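Keeping a large white tablecloth from sliding and creasing on a folding table

Posted by Sowmya Pisharody in Home and Table

I have a folding table with a smooth plastic top and a big white cotton cloth that I put over it when people come to eat. The cloth is much larger than the table. Two problems.

First, it slides. If someone leans on one side or gets up quickly, the whole cloth moves a few inches and takes the bowls with it. Second, I can't get the fold lines out. I iron it, carry it to the table, and by the time it is spread there are creases again, mostly across the middle.

I have tried tablecloth clips, the springy metal kind. They fit the edge of the table, but they show, and the cloth bunches up next to them. I don't want to cut the cloth down because it also goes on my mother's table, which is longer.

We mostly use it for bread, soup and small things in bowls, so nothing heavy is holding it down. Is there something that goes underneath? And is there a way to iron it so it stays flat?

Edit: the table is 2 feet 6 inches wide, if that matters. The cloth hangs nearly to the floor on the long sides.

Meinrad Kofler
7 people found this helpful

Put a layer between the plastic and the cotton. You can buy table felt by the yard, or use an old flannel sheet, which is what I do. Fold the sheet so it covers the top and comes down a couple of inches on each side, then pin it underneath at the corners with safety pins. The flannel doesn't move much on the plastic and the cotton grips the flannel. It also makes bowls quieter when you set them down.

If the flannel itself slides, cut two strips of rubber shelf liner and lay them lengthwise under it. Don't cover the whole table with liner. The open grid pattern presses through and you will see it in the cloth, especially a white one.

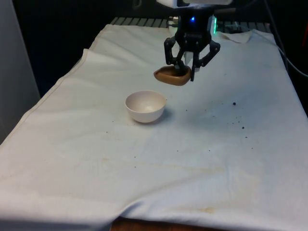 With a cloth that hangs nearly to the floor, the weight of the overhang is part of your trouble. If one side hangs lower than the other, it pulls that way all evening. Measure both sides from the floor before you put anything on the table. I use a stick with a pencil mark on it. Once the drop is even the cloth stays put a lot better, even with light things on it.

For the creases, iron it while it is still damp from the wash. Dry cotton never comes completely flat for me, even with steam. Iron it in half lengthwise, then open it and go over the center fold on its own. After that don't fold it again. Roll it on a cardboard tube, the kind wrapping paper comes on, and unroll it straight onto the table. Two tubes taped end to end work for a wide cloth.

Some small wrinkles will be left. I spray those with plain water from a plant mister, pull the cloth smooth with flat hands and leave it for an hour before setting the table. Do it in the afternoon if people are coming at 7.

Leopold Gisler

Double sided tape. Done.

Sowmya Pisharody
Tape on the plastic or on the cloth? Does it wash out?

Leopold Gisler
On the table. Never had a problem but mine is polyester.

Cyrill Prantl
I would be careful with that on cotton. I used carpet tape once and the glue stayed in the fabric through several washes. It picked up dirt and turned gray along the line. If you want tape, stick it to the flannel layer Meinrad describes and keep it away from the good cloth.

Aoi Oshima
2 people found this helpful

You can get weights for the hem. Curtain weights from a fabric store are fine, the small flat ones. Sew a little pocket at each corner on the wrong side and slip them in, then take them out for washing. On a long drop like yours they also make the corners hang straight.

I don't agree about ironing in half first. On a big cloth I put a towel on the table itself and iron the middle section right there, moving the towel along as I go. Only do this if your table top can take heat. A plastic folding table probably can't without a thick blanket under the towel, so test a corner on low or skip it and use the mister.

One more thing on starch. A light spray helps the surface stay flat, but it makes fold lines sharper if you put the cloth away folded. Starch only on the day you use it.

Sowmya Pisharody
Thank you all. I had an old flannel sheet and pinned it on this morning. The cloth doesn't slide now when I pull at the edge. One side was hanging lower by almost a hand, so I evened that out too. I still need to find a long tube for rolling.

Meinrad Kofler
Ask at a fabric store. They usually have empty ones from the bolts and will give you one if you ask before they break them down.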